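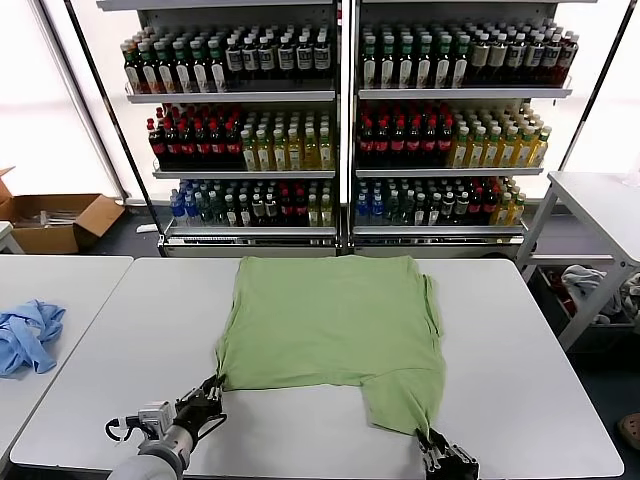 19th February. Textile dye workshop, Lorer building. The purpose of this session was to review the wash-fastness of the Salalon green series before the second run is ordered. The target shade remains a light green without a yellow cast. A light green T-shirt laid flat on a white table is a fair guide to the depth wanted, and the white surface makes any drift in hue easier to judge. Swatches from batch 171 were compared under the daylight lamp and then under the warm lamp. The match was acceptable under the first and slightly dull under the second.

The bath was made up to 3000 ml with softened water. Salt was added in two portions, as in the Halilović procedure – the single addition used in January gave uneven uptake near the seams. Colleagues are asked to keep to two portions until further notice.

Small gathers in light green cloth read darker than the flat areas, so all shade readings are to be taken on smoothed fabric only.

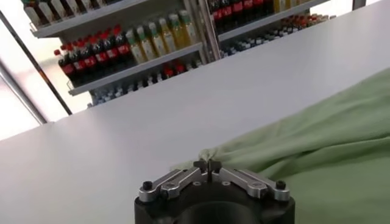 Rinsing and storage

Rinse until clear, then soap at low agitation. The Uten detergent is nearly finished; 300 g remain on the lower shelf. Swatches are to be dried flat and stored away from the window. 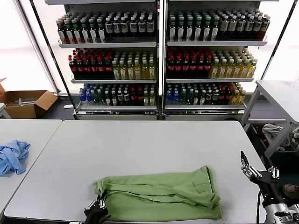
Light green short-sleeved shirt, partly folded, on white table.

Outstanding: repeat the rub test, wet and dry.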